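Chapter 4
Sorting and Storing Small Tableware

In this chapter
Why small items are stored by type
Choosing a divided tray
Which way the handles should point
Loading, checking and clearing a tray
Disposable and reusable pieces

Terms to know: compartment, divider, handle end, working end, fill line, par level, back stock

Opening case

Unnur Briem took over the lunch service at the Skoline canteen in June. The canteen serves 300 meals on a normal day, nearly all of them between noon and one thirty. The food was good and the line was slow. Guests picked up a tray, took their soup and their main dish, and then stopped at the end of the counter, where forks, knives and spoons were kept together in one deep bin. Each guest looked for a fork, moved a few knives out of the way, picked up a fork by the wrong end, put it back and took another.

Briem changed one thing in the first week. She replaced the bin with divided trays and gave each kind of utensil its own compartment. The line still slowed down at the soup, but it no longer stopped at the end. She also found that she could tell from a few steps away when the forks were running low, which had not been possible with the bin.

The rest of this chapter deals with the kind of work Briem did that week. It covers the storage of forks, knives, spoons and other small pieces in kitchens, canteens and at home. Plates, bowls and glasses were covered in Chapter 3 and serving tools are covered in Chapter 5.

4.1 Why small items are stored by type

A plate can be found by sight in almost any cupboard. A fork is harder. Small utensils slide under each other, turn around, and catch on their neighbors. Tines hook into other tines. When several kinds are mixed in one container, a person has to search, and searching means touching pieces that will be used by someone else.

Sorting by type deals with both problems. The person reaching in knows where to reach, and the hand touches fewer pieces. It also makes counting easier. A compartment that holds only forks can be checked at a glance, and a low compartment can be filled before it is empty.

In a home kitchen the same rule applies on a smaller scale. A household with six people may own three or four kinds of spoon. If soup spoons and teaspoons share a compartment, they will be sorted again at every meal.

4.2 The divided tray

The most common container for small utensils is the divided tray, also called a cutlery organizer. It is a shallow box, open at the top, with thin walls that split the floor into compartments. In most models the compartments run side by side along the length of the tray, and some have a short compartment across one end for small items.
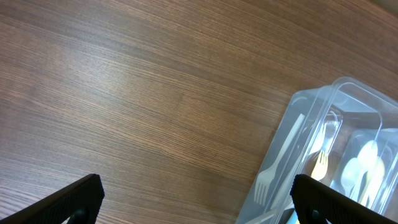 Figure 4.1 A clear plastic cutlery organizer on a wooden tabletop, with a white plastic fork in the outer compartment.

The organizer in Figure 4.1 has rounded corners and raised rims. Rounded corners are easier to wipe than square ones, where crumbs and dried water tend to stay. A raised rim gives the fingers something to hold when the tray is lifted. The fork lies along the length of its compartment, which is the normal way to place a long utensil. A fork laid across a compartment takes up room meant for others and may rest on top of the dividers.

Clear plastic is a common choice for trays that stand on a counter or table. Dirt on the floor of the tray can be seen from above, and so can dirt on the outside of the walls. Clear plastic also scratches, and a tray that has been scrubbed with a rough pad for a year will look cloudy even when it is clean. Use a soft cloth or sponge.

Trays are also made of wood, bamboo, wire mesh and stainless steel. Wood and bamboo look well in a drawer but should not be put away damp. Wire mesh lets air through, but crumbs fall through it too, so the drawer underneath must be cleaned along with the tray. Steel lasts the longest and is the noisiest to load.

Measuring for a tray

Before buying a tray, measure three things.

1. The space. For a drawer, measure the inside width, depth and height with the drawer fully open. For a counter, leave enough room beside the tray for guests to set down what they are carrying.

2. The longest utensil. Lay it on a flat surface and measure from tip to tip. The compartment should be a little longer than this, so the piece can be lifted out without scraping the end wall.

3. The number of kinds. Count the kinds of utensil and not the pieces. A tray with too few compartments leads to mixing, and the mixing usually begins with the least used kind.

Guðlaug Bisgaard, who equips school kitchens for the supplier Norðdahl, advises her customers to take one full set of their own cutlery along when they choose trays. Catalog sizes are often given for the outside of the tray – the inside of the compartment can be noticeably shorter.

4.3 Direction of the handles

Every utensil has a handle end and a working end. The working end is the part that touches food or goes into the mouth: the tines of a fork, the bowl of a spoon, the blade of a knife.

All pieces in a tray should point the same way. On a self-service counter, the handle ends should face the guest. A guest who sees handles will pick up a handle. In a drawer, the handle ends should face the front for the same reason. Knives are placed with the blades facing the same side as well as the same end, so that no edge is turned toward the hand.

Upright holders are a separate case. Forks and spoons standing in a cup with the handles down present their working ends to every hand that reaches in. Load upright holders with the handles up.

4.4 Loading, checking and clearing

Loading a tray is simple work and is often given to new staff. The usual order is as follows.

Wash and dry your hands.
Check that the tray is clean and fully dry.
Place the tray where it will be used, if possible before filling it. A full tray tips easily when carried.
Take one kind of utensil at a time and hold the pieces by the handles.
Lay the first pieces flat, all in one direction, and build up from there.
Stop at the fill line. If the tray has no fill line, stop a finger's width below the top of the divider.

Overfilling is the most common mistake. Once the pile is higher than the divider, pieces slide into the next compartment and the sorting is lost. It is better to refill twice during service than to fill too high at the start.

The par level is the number of pieces at which a compartment should be refilled. The Skoline canteen uses a par level of 20 for forks and knives. A smaller kitchen may set it lower. Whatever number is chosen, write it down and keep it near the back stock.

After service, remove all the utensils, wash the tray, and let it dry upside down on a rack. Pieces left on a self-service counter are treated as used and go to the wash with the rest. Disposable pieces that were out of their wrapping during service are discarded.

4.5 Disposable and reusable pieces

Plastic forks, spoons and knives are lighter than metal ones and behave differently in a tray. They do not settle under their own weight. They nest well when they are all of one model and badly when two models are mixed, so avoid putting the last of one box in with the first of the next unless they match. Thin tines can snap when a full hand of forks is pushed down into a compartment.

Disposables are usually bought in boxes of 1,000. Store the box closed, off the floor and away from cleaning products, and take out only what the next service needs. Metal and plastic should not share a compartment, even for a short time. Metal pieces thrown away with the plastic are a steady loss in many canteens.

Before you read on

Open the cutlery drawer in your own kitchen, or in the one where you are training. Make a short note of the kinds of utensil in it, the number of compartments, and the direction of the handles. Do not change anything yet. You will need the note for Exercise 4.2, where you will draw a plan of the drawer and suggest a new layout.

Section 4.6 begins with drawer layouts for kitchens shared by more than one household.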